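Re: [list] Washing soft toys before the sale: the freezer method

On the list last night, around supper time, a member wrote:

> We froze the whole lot for two days and they came out smelling fine.
> Sovmont says on the packet that their bags plus a home freezer will
> "refresh and sanitize" anything plush. I vote we tell all the donors
> to do this and skip the washing. It would save us a fortune at the
> laundromat. Any objections?

Yes, one from me, and it is longer than you wanted.

I have been sorting donated toys for this sale since before we had the list, and every January somebody discovers the freezer. I don't doubt the toys smelled fine. A cold toy smells of very little. Let it sit in a warm room overnight and put your nose in it again, then write back.

Cold is good for one thing in our line of work, and that is dust mites, if you leave the toy in long enough and the freezer gets properly cold. It doesn't remove anything. The dead mites are still in there, along with the drool, the juice and whatever the dog contributed. You still have to wash the toy afterward to get all that out, so I fail to see what we've skipped.

As for "refresh and sanitize," I went looking for what Sovmont means by it. The packet has no temperature on it and no length of time. It has a snowflake. I would want more than a snowflake before I put my name on a note to 300 families.

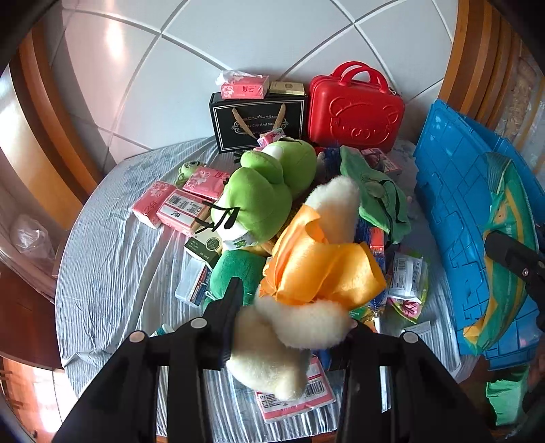
What about satin and other shiny fabrics, which the laundromat machines tend to wreck?
Wash those by hand in cool water with a little plain detergent, squeeze without wringing, and dry them flat on a towel away from the heater.

I know the hand washing is the part people hate. I hate it too. But the number of toys that need it is always smaller than the grumbling suggests, and most plush will go through a gentle cycle inside a tied pillowcase with no harm done. Check the seams first. If there is a hole the size of a pencil tip, there will be stuffing all through the drum by the end, and we have already had one conversation with the laundromat about that.

Things I would not put in any machine: toys with a sound box, toys with glued eyes, anything with cardboard in the feet (bend the foot and listen), and old ones that feel like they have sawdust in them. Those get a damp cloth and a day in the open air. If they still smell after that, they don't go on the table.

Somebody also brought up the Nair steamer. I borrowed one and tried it on three bears. The fur looked nice. The middle of each bear was as cold as when I started, so I can't see how the steam was doing anything in there. It also spat water on my sleeve. If the owner wants to run it over the display toys to fluff them up, fine, but let's stop calling it cleaning.

On money, since that was the real point of the post. The laundromat bill last time was 962 for everything, and that covered the curtains and the costume rack along with the toys. I asked for the toy part on its own and never got it. Before we declare that we are saving a fortune, could we find out how big the fortune is? 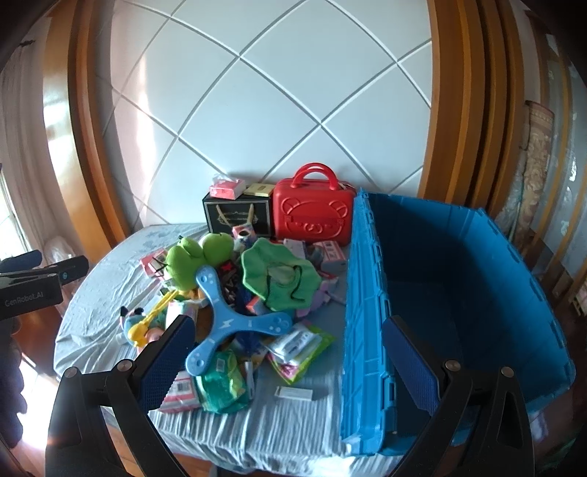 Storage is where I think we lose more toys than dirt ever cost us. We wash them, and then we seal them up a bit damp and leave them in the Setumier room until the sale, and by then they smell of basement. A plastic crate with a hinged lid, like the blue one, is fine for keeping dust and mice off, provided every last thing in it is dry to the middle. I'd also keep the hard bags apart, the red one with the bear face for instance, and not load them on top of the plush, where they'll flatten it. The Lodetti catalog sells a scented sachet for this sort of trouble. All I ever got from it was toys that smelled of basement and lavender.

How dry is dry? Squeeze the thickest part, usually the belly or the head, hard, against your cheek. If it feels cool at all, it isn't ready. A big one can need 2 full days after it feels dry on the outside. I have been told I'm fussy about this. I have also opened the crates in spring.

So my objection stands. Donors can freeze whatever they like at home and I won't argue, but I don't want it in the notice as a substitute for washing, and I don't want Sovmont's wording repeated under our name. If anyone has a test that somebody other than the bag company did, please post it and I'll read it.

Also, whoever has the big drying rack, the hall would like it back.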